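Ensino por demonstração (robótica)

Ensino por demonstração, também designado programação por demonstração ou aprendizagem por demonstração, é o conjunto de métodos pelos quais um operador humano transmite uma tarefa a um robô executando-a com ele, em vez de a descrever em código. A demonstração pode ser feita conduzindo o braço com as mãos ou comandando-o à distância. Os movimentos registados servem depois para reproduzir a tarefa ou para treinar um modelo capaz de a generalizar a situações semelhantes.

Modalidades

No ensino cinestésico, o operador segura o braço e leva-o pelas posições pretendidas, enquanto os sensores das articulações gravam a trajetória. O método dispensa equipamento adicional, mas exige que o robô compense o próprio peso e ceda à força aplicada. O corpo do operador pode ainda ocultar parte da área de trabalho às câmaras.

Na teleoperação, o operador permanece afastado do braço e dirige-o por meio de um comando manual, de um joystick de seis eixos, de óculos de realidade virtual ou de um segundo braço, chamado braço-guia, cujas articulações são copiadas pelo braço executor. A teleoperação aplica-se tanto a robôs físicos como a robôs simulados.

Demonstração em ambiente simulado

A simulação permite recolher demonstrações sem desgaste mecânico e repor a posição inicial dos objetos em poucos instantes. As cozinhas domésticas são um cenário frequente, por reunirem superfícies de apoio, portas, puxadores e utensílios de pequena dimensão. Numa configuração típica, o braço trabalha sobre a bancada, entre objetos como uma tábua de corte redonda e um pequeno forno elétrico.

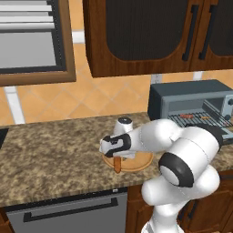 Gwion Voyle

O projeto Tolholm, desenvolvido no laboratório Prelard, adotou este tipo de ambiente para comparar operadores com diferentes níveis de experiência. Cada participante realizou 30 demonstrações por tarefa, precedidas de um período de adaptação ao comando. O conjunto final reuniu 1000 demonstrações, das quais 400 foram obtidas com braço-guia e as restantes com comando manual. Segundo o relatório do projeto, redigido por Ryan Naylor, as trajetórias gravadas com braço-guia apresentavam menos pausas e menos correções junto ao ponto de preensão.

Registo e tratamento dos dados

Uma demonstração compreende, em regra, as posições das articulações, a pose do punho, o estado da garra e as imagens de uma ou mais câmaras, todos associados a uma mesma base temporal. As gravações são segmentadas por episódio. Os episódios incompletos podem ser eliminados ou conservados com anotação própria, consoante o algoritmo a que se destinam.

A forma mais simples de aproveitamento é a clonagem comportamental, na qual um modelo aprende a associar cada observação à ação escolhida pelo operador.

Limitações

A qualidade do resultado depende da regularidade das demonstrações. Operadores distintos resolvem a mesma tarefa por caminhos diferentes, e o modelo pode produzir uma média inadequada entre eles. Na clonagem comportamental, pequenos desvios acumulam-se e conduzem o robô a estados ausentes dos dados de treino. Nas demonstrações simuladas acresce a diferença entre o contacto físico calculado e o real, sobretudo em objetos deformáveis.

Ver também

Teleoperação
Aprendizagem por imitação
Garra robótica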